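Skip to content Search news Enter keyword Go
Category: Community News, Families and Early Years

Tadosano Opens Large-Brick Play Floor for Young Children in Tarnenia

TARNENIA — Tadosano, the family learning center on the north side of Tarnenia, will open a new play floor in October devoted to large toy building bricks. The floor will be open every morning during center hours and will be free of charge to families who hold a center card.

The project was carried out with the support of Duvach, a regional supplier of play and school furnishings, which donated 500 large bricks in square and rectangular shapes. A further 200 were collected from local households over the summer through a drop-off point in the center's lobby. All donated bricks were washed and checked for cracks before being added to the collection.

"Large bricks are often the first thing a small child learns to put together and take apart without help," said Vratislav Sýkora, director of Tadosano. "We wished to give that activity a room of its own, with enough floor for several families to build at the same time."

The play floor occupies the former storage hall on the ground level. The center chose to keep the hall's original concrete floor, which has been cleaned and left uncovered in the main building area. Soft mats will be placed along one wall for infants and for adults who prefer to sit. Low bins on wheels will hold the bricks when they are not in use.
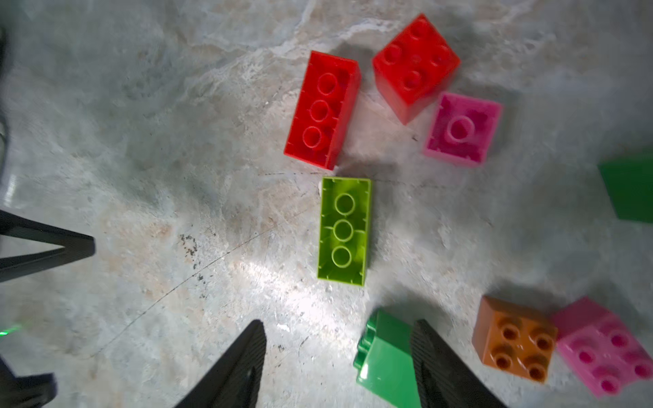
Do families need to sort the bricks by color before they leave?
Families are asked only to return the bricks to the bins. Sorting by color or shape is welcome as part of play, and staff will complete any sorting that remains at the end of the morning.

The floor is intended mainly for children up to the age of 5. Older brothers and sisters may take part when accompanied by an adult. Each morning will include a short guided activity, such as matching square bricks by color, building a wall of a given length, or turning bricks over to look at the tubes and ribs on the underside and find out how they fit together. Participation in the guided activity is optional.

"Parents told us they wanted time on the floor with their children, with few rules and no schedule to follow," said Vilém Lukáč, who coordinates early years programs at the center. "The guided part is brief — most of the morning belongs to the children."

Groups from nursery schools may reserve the floor in the afternoon by contacting the front desk. Reservations are limited to four groups per week during the first season. Socks or soft shoes are requested in the mat area, and outdoor shoes should be left on the racks by the entrance. Strollers may be parked in the corridor.

Tadosano will continue to accept large bricks in good condition at its lobby drop-off point. Small bricks and other small parts cannot be accepted for this room.

Press inquiries may be directed to the Tadosano front desk during opening hours.

Tags: play, early years, building bricks, Tarnenia
4 comments Share this release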